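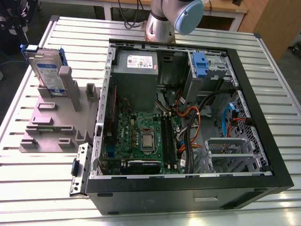

The repair shop on the second floor of the Prarley building took in old desktops from the Stondham school district, 863 of them, and the contract said every hard drive had to come out before the cases went to scrap. The woman who ran the shop had until the end of December. She had two technicians, and one of them was out with a bad shoulder.

Aditz leased her the arm. The man who came to install it bolted it down, ran it through its checks, and gave her a binder.

"What can it do?" she asked.

"It can pull a drive and put it in the fixture," he said. "If the case is open."

"Who opens the case?"

"You do."

She had the technician open the cases. He took off the side panel, laid the tower down, and stepped back. The arm came over slowly and stopped. It moved a little to the left and stopped again. He had pulled four drives by hand in the time it took to decide on one.

"It's thinking," he said.

"Let it think."

By the end of the first week they knew what it was good at. A caddy with a clean latch, square to the rails, it could manage. A cable was another matter. A cable never lay in the same place in two machines, and the arm would come down on a loop of wire as if the wire were the case. The technician learned to push the bundles aside first. Then he learned to unplug the drives first, too. After that the only job left for the arm was the lifting. 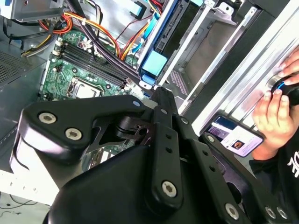
"So I do the work and it carries," he said.

"It carries at night," she said.

She had been thinking about that part. He could open and unplug a row of cases before he went home, but a person still had to slide each new tower under the arm. She slept on the couch in the office and set an alarm. Her daughter called and asked if the robot had taken her job yet.

"No," she said. "It gave me another one."

The count reached 486 and stayed there for a day and a half. The arm had closed on a caddy a little crooked and would not let go or go forward. The help line at Aditz was polite. They asked her to describe the latch. She said it was blue, and they asked which blue, and she went and looked. 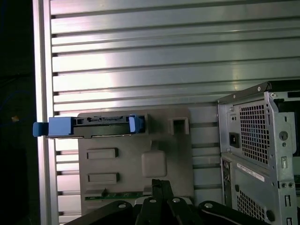

It was the lighter one. There was a setting for that, on page 5 of the binder. She changed it and the arm let go.

The technician with the bad shoulder came back the next morning. He could not lift a tower, but he could unplug one, and he had a good eye for when the arm was about to get it wrong. He sat beside it on a stool with his thumb on the stop button and drank his coffee.

"How long do we have it?" he asked.

"Through the end of the contract."

"Then what?"

"Zavala has a thousand printers," she said. "They want the toner out."

He watched the arm go down, wait, and close.

"Printers have doors," he said.

She went to call Aditz and ask about doors.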